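Personal trainer cert after 40, worth it?

plamton_mike
Posted 10/10/2025
I have a two-year degree in exercise science from way back and want to get into training full time. The Hudum course costs 2,000 and runs 18 weeks. Anyone done it?

MPellegrini
Did it in February. Good on anatomy, thin on working with clients. I'd do it again.

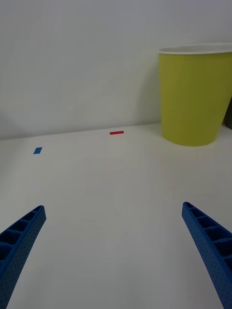

gymrat12
Do gyms care which certificate you have?

MPellegrini
Most of the ones I applied to only asked that it was current and that I had CPR.

row_and_lift
Disagree on doing it again. I paid 1,729 elsewhere and got 12 supervised sessions with it. Hudum has none.

MPellegrini
Fair point, but I was already assisting at a gym.

plamton_mike
Thanks both. Going to ask them about supervised hours before I pay.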